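Home Projects Funding People News Contact Search

Mullarholm household chores project
Report to the Menon fund, second period, to the end of May
Prepared by Annapurna Gounder

You asked in your last letter for a plain answer to the question of whether the machine can tidy a room yet. The plain answer is no. It can tidy parts of a room, on a good morning, if the room has been reasonable about it. The longer answer follows, and I have tried to keep it shorter than last time's.

What we said we would do

The plan for this period was to move off the laboratory bench and teach the Skilska arm to put small belongings away in real homes. We had promised 28 homes by the end of May and we reached 35, mostly on the strength of word getting round that we would tidy things for nothing. Each home gave us a morning of demonstrations, in which a person does the chore using the same hand-held grippers, one in each hand, and the software is left to draw its own conclusions. Some of its conclusions have been surprising.

We now have 141 usable sessions. A session counts as usable if the chore was finished and the recording is complete, and I am sorry to say the second condition did more of the weeding out than the first.

How the chores are going

Hard objects with sensible shapes are nearly solved. Blocks, cups, boxes and tins go where they are told. The arm picks up a toy block with a confidence I would like to see in the rest of the team before nine in the morning.

Soft and see-through things are where the money is going. A clear bag is difficult to find, changes shape when touched and has no agreed top. People get round this by pinching wherever there seems to be some bag and carrying on. We have been collecting as many examples of that as we can, in rooms with as much in them as people's rooms generally have. 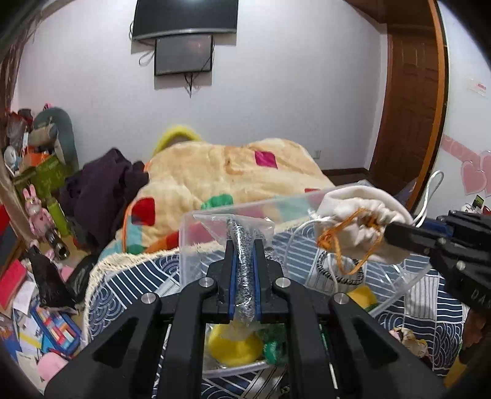
Sorting small items by hand-held gripper: a clear plastic bag held over the container, with a drawstring pouch alongside.

Drawstrings deserve their own paragraph, and may in time deserve their own grant. The arm treats a loose cord as part of whatever lies behind it, so a pouch on a patterned cloth is, as far as it can tell, a pouch of unlimited size. We had a fix for this in the Mandedari software, which worked nicely on plain white surfaces. We then took it to people's houses, where it met quilts. A second fix is being tested, and I will only say that it is slower and so far less embarrassing.

Two-handed work has come on better than I expected. Holding a bag still with one hand while the other opens it was not in the plan for this year, but the demonstrators kept doing it anyway, so we have the examples and may as well use them.

What went wrong

We lost 2 weeks to finger pads. The first batch wore smooth, and a smooth pad lets go of plastic with very little warning. The replacements grip well and cost more, which accounts for the overspend on the consumables line. The underspend on travel very nearly covers it, thanks to several families living on the same bus route.

We also underestimated how long it takes to agree where things belong. "Away" turns out to be a family matter. In one house the correct place for a hair clip was settled only after a vote, and I do not know how to write that down as a training label. For now we ask the householder to decide at the start, and we do as we are told.

Next period

We will run the arm on its own in four of the homes, with somebody standing by the off switch. Bags and pouches first, then folding, if I can't talk everyone out of folding. I would ask the fund to let us carry the unspent travel money forward to cover a third set of pads.

The spending table and the list of sessions have been sent separately. If you would like to visit, mornings are best – the arm is no livelier then, but the demonstrators are.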